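**Bench notes: do we need the stands?**

Every spring somebody decides the pipettes need better furniture. In May it was Wultamex, whose catalog arrived with a whole page on "posture-friendly liquid handling storage" and a price to match. I've read the page twice and still can't tell what posture has to do with it.

My view, for what it's worth, is that a pipette stand is a coat rack. You hang the thing up so it doesn't roll off the bench and so whatever is in the tip doesn't run back into the barrel. Any stand that does that is a good stand. The Giststead lab got by for years with a strip of dowel and two brackets, and their calibration reports looked no worse than ours.

Reet Krūmiņa disagrees and has asked me to say so. She thinks a pipette with a proper place gets put back, and that most of our wandering P1000s are wandering for lack of a hook. Maybe. I'd point out that the Trevor bench has had hooks since it was built, and it is also where I found a pipette lying in a drawer under a box of gloves. The hooks were free at the time.

So there will be no big order. We'll keep the plain kind, two molded ends and a bar across the top, and anyone who wants one for their bench can ask at stores. Flirna has offered us a carousel on trial. I've said yes to one, for nine weeks, and I expect to be told it's wonderful by people who then leave their pipettes next to it.

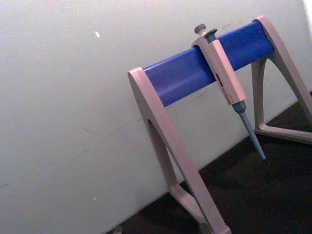

What I would like to see is the volume checked before anyone dispenses. People pick up the adjustable ones, assume the last user left them where they wanted them, and carry on. No stand will fix that, at any price. Nor will it fix winding a 1000 microliter model past its limit – we've paid for that repair before, and the invoice did not mention posture either.

Comments to the usual tray. If you have numbers showing that stands save us money, I'll read them. The Wultamex brochure doesn't count.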